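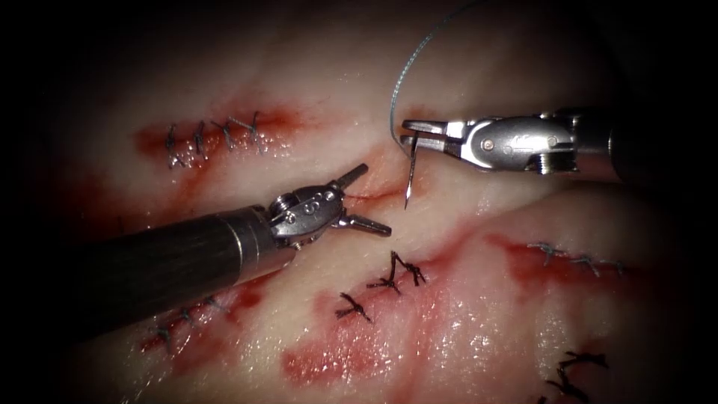
1/ Can a machine do my mending yet? A thread from a person who repairs clothes and cushions for a living.

2/ I have been at Plavau for 6 years. We do alterations in the front, upholstery in the back. Every month a customer tells me that a robot will soon do my job, and then asks if the zipper can be ready by tomorrow.

3/ So I try to answer seriously. The two metal hands with the curved needle are doing the same basic movement I do when I close a cushion. Hold the needle in the jaws, come in beside the opening, go out on the other side, pull, knot. I use a curved needle also, only bigger.

4/ Tala Hattar asked me what I notice first as a sewing person. The knots. Each stitch is separate, with its own knot and short tails. In cloth I would run one thread along the whole seam, it is much faster. But if one separate stitch breaks, its neighbours still hold. For a heavy cushion corner I do this too.
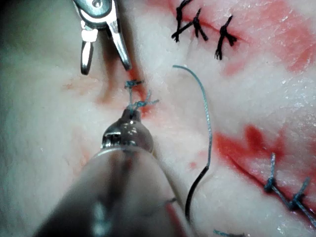
A blue knot on the cut, the grasper open above it.

5/ Second thing I notice is the thread. It makes a long curve across everything. This is the real trouble of hand sewing and people who do not sew never think about it. The needle is easy. The tail catches on your button, on the scissors, on the stitch you made a minute ago. I teach beginners to cut a thread no longer than the arm and still they have a nest on the table.

6/ A picture does not tell me who decides the movement, a person or a program. For my question it is the important part. If a skilled person must guide every stitch, then it is a very fine tool, but my pile of mending stays where it is.

7/ What do we have in the shop now? The Jodex sews buttons. It is a good machine and I would not give it back. You place the button, you place the cloth, you press the pedal. It does the 15 seconds in the middle. Finding a matching button in the tin is my job, and this can be up to 40 minutes on a bad day!

8/ Bilal Masri had the floor robot in the back room last April. It ate a spool of upholstery thread and we had to take the brush out with a seam ripper. It now works only in the hallway, where it is quite successful.

9/ Folding: no. Ironing a flat sheet: yes, with a big press. Ironing a shirt sleeve with a pleat: I have not seen it done in a way I would hand over to a customer.

10/ Hand stitching is in a strange place. The metal fingers can be smaller and steadier than mine, I believe this easily. But

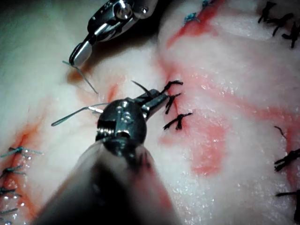
a torn lining is never lying open and waiting. First I turn the coat inside out, then I look for the old seam, then I decide if the cloth is too weak to take a stitch and needs a patch behind. The sewing itself is maybe the shortest part of the ticket.

11/ Somebody will write that it is only a matter of money. Perhaps. A customer pays me 2000 for a full sofa and she complains, so I do not know who would pay a robot to do her hems.

12/ My answer for today, February 23, 2019: buttons yes, hallways yes, straight seams since long ago. Linings, no. Cushion corners, I would like to see somebody try it. Bring the foam also, the foam is the difficult one.

13/ Several people ask which needle I use for cushions. Curved, the medium size, from Ismail on the corner. Buy a few, they bend.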